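Susbridge Estuary Diet Study: Progress Report to the Fetach Fund

Reporting period ending April. Prepared by Ragnheiður Kragh, project lead, with field data from Sotiris Koutsoukos.
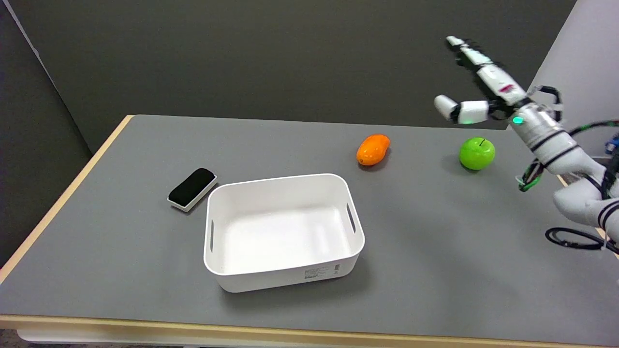

Plastic storage bin on a grey tabletop.

1. Purpose of the work

The study asks whether wading birds wintering on the Susbridge mudflats change what they eat when the upper shore stays under water for longer. The main species are redshank and dunlin. Curlew are recorded when present but are too few on this site for separate analysis. The grant covers two winters of fieldwork and one summer of laboratory sorting. This report deals with the second winter.

2. Fieldwork

Sediment cores were taken at low water along the three transects used in the first winter (Hellwig, Polier and the sea wall). A total of 335 cores were collected. Ten planned cores on the outer end of Polier were not taken. The channel has moved east and the last two stations can no longer be reached on foot within the safe working window. We propose to drop these stations from both years so that the comparison stays like for like.

Feeding watches were carried out from the sea wall, starting two hours before low water. Each watch followed one bird for up to 300 seconds, or until it flew or was lost from sight. We completed 1,913 watches. Coverage was weakest in January, when fog stopped work on several mornings, and the January figures should be read with that in mind.

Droppings were collected from the high-tide roost on Hellwig after the birds had left. These are frozen and will be sent for DNA analysis as a single batch.

3. Early results

Sorting of the cores is still in progress and the statements below are provisional.

Ragworm remains the most common large prey on the lower shore. Mud shrimp, which redshank took heavily in the first winter, were scarce on the upper part of Hellwig and absent from many of the cores sorted so far. Redshank spent more time in the saltmarsh creeks this winter, mostly picking from the surface. The size of the items suggests small snails and shore crabs, but watches alone cannot confirm this.

Dunlin showed no clear change in feeding place. Their peck rate was lower on days following strong onshore winds. The same pattern was seen in the first winter.

It is too early to say if the creek feeding makes up for the loss of mud shrimp. Snails give less energy for their weight than shrimp, and handling times for crabs are long. The droppings data will be needed before an intake estimate can be made.

4. Variations from the plan

The second telescope was out of use for part of February with a damaged focus ring. Watches continued with one observer instead of two. No data were lost, but the check on agreement between observers has fewer paired watches than intended.

Laboratory sorting is roughly three weeks behind. The sieves ordered for the fine fraction arrived late and in the wrong mesh, and had to be exchanged.

5. Budget

Spending on travel is below forecast owing to the fog days. We ask permission to move the underspend to the DNA line, where the laboratory's price per sample has risen. No increase in the total is requested.

6. Next steps

Complete core sorting and enter all counts.
Send the frozen droppings for analysis.
Re-survey the Polier channel edge at a spring tide.
Supply a draft of the intake model to the Fund before the final report.

Questions on the field data should go to Sotiris Koutsoukos, who is in the office on Wednesday mornings.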